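A basket on the table is half of the tidying

Thitima Siriwan has arranged other people's kitchens since March of the year when her shop, Enura, moved to Suksawat. Before that she sold woven goods, and her mother sold them before her. She still talks about a basket as a seller does, turning it over first to look at the bottom.

I came to speak with her about small kitchens, and she began with food. "People ask me which basket is for which thing," she said. "I tell them to put the shopping in one and look at it for a day. You see quickly if you like it there."

In the orange basket was a can of Wanpy with a slice of white bread. I asked if she would keep them together at home. "For the table, yes, for a short time. For the cupboard, no. The bread goes to a closed box and the can goes on the shelf, with the label in front." She is strict about labels. In her own kitchen every tin is turned the same way, and her sons have learned to put them back like this.

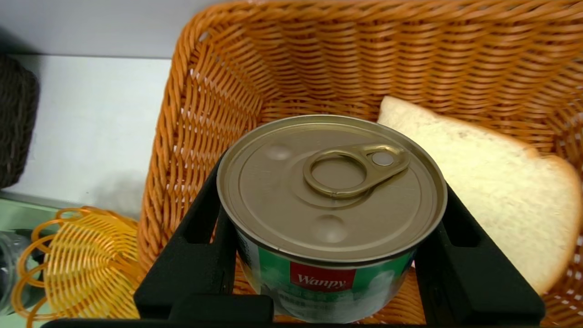

Dark for tools, light for food

Her rule about colours is older than the shop. Her mother kept spoons and glasses in dark baskets and everything for eating in light ones, so that a guest who came to help could find things without asking. Mrs Siriwan has kept the custom, although she admits that it is only a custom. "You can do the opposite. But then you must always do the opposite."

She does not like dividers. A customer from Parnevach once asked her for baskets with fixed walls inside, for cutlery, and came back after a few weeks to change them. The ladle was too long for any of the parts. Since then she advises an open basket for large utensils and a drawer for the small ones.

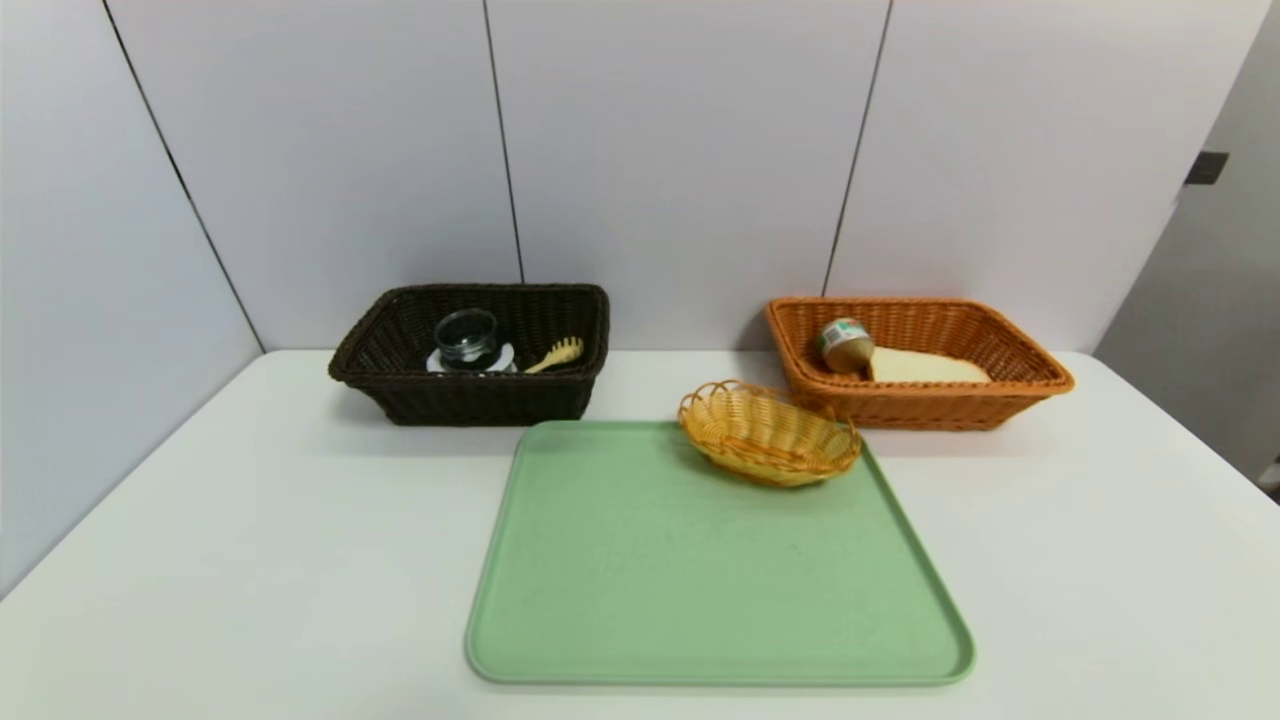 My own kitchen is narrow, and I wanted to know what to do with things that have no fixed place, for example what is left on the worktop after cooking. Mrs Siriwan answered that I should decide it before I cook. She likes a rectangular basket at the back, where it does not disturb the hands, and free space in front of it. The dark brown one, with the glass and the pale yellow server lying across it, is what she calls a basket for "the last things". They go in while the food is still in the pan, and they are washed together afterwards. The little yellow basket with the looped rim would be too small for this work, and she would give it to garlic or to keys.

I asked about the price of all this. She answered a little sharply that a good rectangular basket in her shop costs 88 baht when it is small, and that a customer who spends 914 baht in one visit has usually bought too much. "I should not say it, I am the seller. But I see the same baskets again later, at the neighbour's house."

The tray was her husband's idea. He was tired of crumbs, and he found that one can lift a tray to the sink and have the table back in a moment. She was against plastic at first. Now she recommends it to families with children, on the condition that nobody cuts on it.
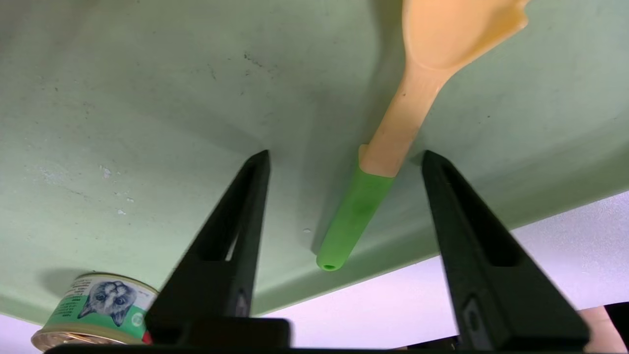 Amos Doucet
Contributor, Home and Household, Erel

December 10, 2021

We came to the question of wear. Small white scuffs on pale green do not trouble her, and she does not try to polish them out. "A rough sponge makes it worse. Take a soft cloth and a little soap, and leave it." With woven pieces she is more careful. She brushes them dry with an old paintbrush, following the direction of the strands – never across – and she puts them in the shade afterwards if they had to be washed. Synthetic rattan forgives more than the natural one, but the corners of both collect flour.

Does she ever throw a basket away? She thought about this for some time. A broken rim can be bound with cord, and she showed me how she passes it under the edge and back. When the bottom goes, it is finished. "Then it goes to the garden, under a flower pot. My mother has many there."

Before I left, she asked me what stands on my worktop at home, and I told her: the kettle, a bread box, some letters. She wanted to know why the letters are in the kitchen.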